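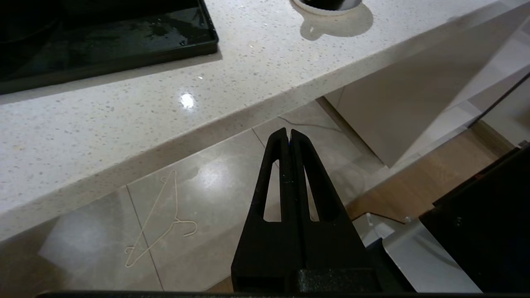 Looking after the gripper: notes from the counter

12 October 2025
By Somkiat Mahawong

Last updated: version with the corrected screw advice

Those of you who follow the Vernico arm will know that it spends its days at the speckled counter by the tiled floor, picking things up and putting them down again with great solemnity. It has now done this 2,808 times since April. I have done a good deal less, but my knees feel otherwise.

Most of what goes wrong with it goes wrong at the fingers. They are black, they taper to narrow tips, and the long cutout in each one lets it bend a little when it meets something it shouldn't. The bend is the whole point of them and also what kills them. We got 1,232 picks out of the first pair before the left one began to lean outwards like a man trying to leave a party. The second pair is still going and I have stopped complimenting it.

So, the Sunday routine. Power off at the wall, and wait for the arm to be properly parked before you put your hand anywhere near it. Wipe the fingers down with a barely damp cloth, inner faces first. Crumbs and grit are the usual finds. Then close the gripper by hand and look at the seam between the two fingers. It should be an even line from base to tip. If there's daylight at the top and none at the bottom, one of them is on crooked, and you should take it off and start again however late it is.

There are 6 screws in the finger mounts. The earlier version of this item said to do them up "firmly", and Beneš took me at my word, which is why we are now short of a mount. Do them up until they stop, then leave them alone. Go across the pattern, never round it.

After that comes the camera. It rides behind the fingers at the wrist and sees very much what the fingers see, so if it has shifted, the arm will reach with complete confidence for a spot a thumb's width from where anything is. We check it over the black tray on the counter, because the raised rim gives you four straight edges to judge by.
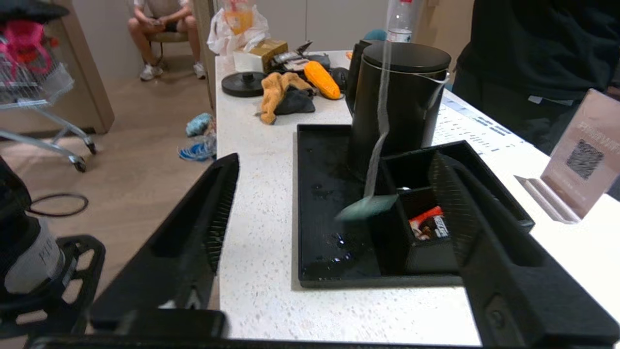 Jog the arm down slowly with the fingers open, and keep your other hand on the stop button the entire time. Mop the tray before you start. Drops of water on a glossy surface look like all manner of things to a camera, and I once lost most of an afternoon to what I was certain was a fault in the lens.

Anything that dangles wants watching too. String and tags swing whenever someone walks past, and the arm has no patience with them. Either move them or wait for them to settle. The same goes for its own cable, which needs enough slack to reach the far end of the counter and not so much that it snags on the bracket. Isport's fitting guide suggests a loop. It doesn't say how big, so I made one and have been adjusting it ever since.

Spare fingers are in the Bilden drawer, second from the top, in the bag marked SPARE FINGERS, which alarmed the plumber. If you take the last pair, write it on the sheet. It takes me almost a week to get new ones printed.

Questions about any of this to Somkiat, preferably before you pick up the screwdriver.

Contact the newsletter | Copyright the contributors | Back to top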